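Washing the covers, finally

9 June 2018

I put off washing the upholstery covers for two years. We bought the set from a shop called Altarer when we moved in, and the woman there said the covers came off and could go in a machine. I nodded and forgot about it. Then in spring Maëlys Picard came to stay with her dog, and after the dog left there was a smell that airing out the room did not fix.

So I spent most of last weekend on it. I'm writing it down mainly because I will need to do it again and I won't remember.

The first thing I learned is that a zipper does not mean a cover is washable. Some makers put a zipper in only so they can get the foam in at the factory. Look for the care tag before you open anything. Ours was inside the seam on the underside, folded over, and the print had faded. I read it with a flashlight. Cold water, gentle cycle, no dryer.

My neighbor Fergus Gillies had already been through this with his own couch and ended up with covers that would not go back on. He used the dryer on low and thought low would be fine. He had to pay Baptiste Mallet, who does upholstery out of his garage on Putau Street, to open up two seams and add a strip of fabric. You can see the strip if you know where to look. Fergus says he doesn't mind it.

Before taking anything off I went over all of it with the vacuum, using the narrow attachment in the seams. I got a surprising amount of sand. We live 101 miles from the nearest beach, so I can't say where it came from.

Next I did a test on the back side of one cover, down low. A damp white cloth, a drop of detergent, rub for a minute, and see if the cloth picks up color. It didn't. I used Zultex liquid, the unscented one, at half of what the bottle says. Too much soap stays in heavy fabric and makes it stiff, and then it attracts dirt faster.

Gray heathered fabric is forgiving, by the way. It hides a lot until you get close.

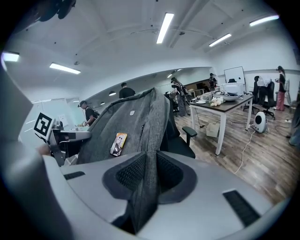
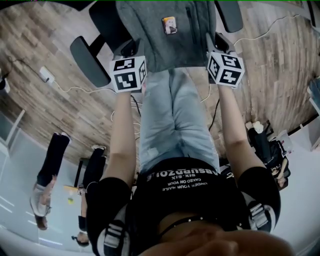
Can you wash the covers without taking them off?

You can clean them in place with a damp cloth and a little detergent, and that handles spots, but it won't get a smell out of the foam. For that the cover has to come off so the foam can air by itself for a day.

Getting the covers off took longer than washing them. There were 8 in all, counting the small arm pieces, and each one is cut a bit differently even when they look the same. I marked them with masking tape and a pen the first time, and the tape came off in the wash. For the second load I used safety pins, one pin for left and two pins for right, and that worked. If I did it over I would take a picture of each cushion before undressing it.

Close the zippers before they go in. An open zipper will chew on the fabric next to it for the whole cycle. I turned everything inside out as well, on the advice of Anatole Royer from work, who used to help in his aunt's laundry.

Drying was the slow part. I hung them over the rail on the back porch, in the shade, and turned them every couple of hours. The thick ones took until the next afternoon. I brought them in when they were still slightly damp at the seams and put them back on like that. Fabric gives a little when it's damp, and the corners went in more easily than I expected. Then I left the windows open and we sat on the kitchen chairs for the evening.

The foam itself I only sprinkled with baking soda, left for six hours and vacuumed. One block had a dent in it, so I turned it over.

The smell is gone. The color is maybe a shade lighter, or it was always that shade and we'd gotten used to the dust.

Miloslav Hudec wrote to ask whether the same method works on his Liepiņa armchair. I don't know that one. If the tag says dry clean only, I would leave the water out of it and call Baptiste.

I plan to do the rug in August, when it's hot enough to dry outside in one day. It is wool, so that's another set of rules I have to read up on first - and I still have to find out if it fits over the porch rail.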